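Plesstead Votes to Keep Its Smallest School, Reluctantly and Until Further Notice

Tuesday, April 14, 2026

The Plesstead school board voted 4-3 last night to keep Brabec Elementary open for another year, a decision reached at 11:40 p.m. after most of the people who had come to shout about it had gone home to put their children to bed.

Brabec has 70 students, a gym that is also the cafeteria, and a roof that has appeared in every capital plan since the current superintendent was in high school. The district had proposed sending its students to Zandcombe, nine miles up the county road, starting in August. Under the plan adopted instead, the school stays where it is and the board will take the question up again next spring, when everyone will presumably give the same speeches.

Superintendent Darmawan Pangaribuan told the board that closing the building would save enough to restore two reading specialists cut last year. Asked whether that figure included the cost of the extra buses, he said it included some of the buses.

That answer did a good deal of work for the other side. Board member Afonso Mota, who had been counted as a vote to close, spent the next 20 minutes asking which buses, and by the end of it was no longer a vote to close.

"I came in here ready to do the responsible thing," Mota said. "Now I would like somebody to show me what it costs."

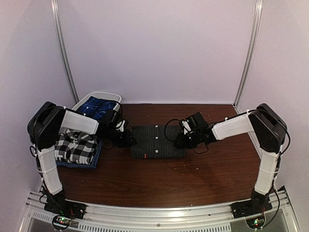
State aid is the larger problem, as it usually is. Plesstead gets its money per student, and it has lost students in each of the last six years, some to families moving away and some to Mevine Academy, the charter school that opened in a former furniture showroom off the highway. When a child leaves, the aid leaves too. The boiler stays, and so does its maintenance contract.

The district's own enrollment forecast has Brabec down to 50 students by the end of the decade. Parents pointed out that the last forecast had the school empty by now. Pangaribuan said that forecast was prepared by a different consultant.

Public comment ran a little over two hours. Several speakers wanted the board to look at the central office before it looked at a school, and one read aloud the job titles on the district's website, slowly, pausing after each one with the word "coordinator" in it. A Zandcombe parent said her son's second grade class was already full and that she had nothing against Brabec children personally. A man in the back row asked whether the board had considered a lottery, and did not say what kind.

The state's small schools grant, which Brabec has received since it first fell below the enrollment cutoff, is still in the governor's budget, though the House version trims it and the Senate version renames it. Board president votes and superintendent memos will not settle that one. Districts are supposed to hear by the end of June, a date that has been missed in three of the last four years.

To cover the gap in the meantime, the board agreed to leave one vacant custodial position unfilled, put off replacing the middle school's band uniforms and draw on the reserve fund. The roof will be patched.

A motion to form a study group on long-term building use passed without discussion. The district's previous study group on long-term building use delivered its report in 2022 – it recommended further study.

The board's next regular meeting is in the Brabec gym, after lunch has been cleared.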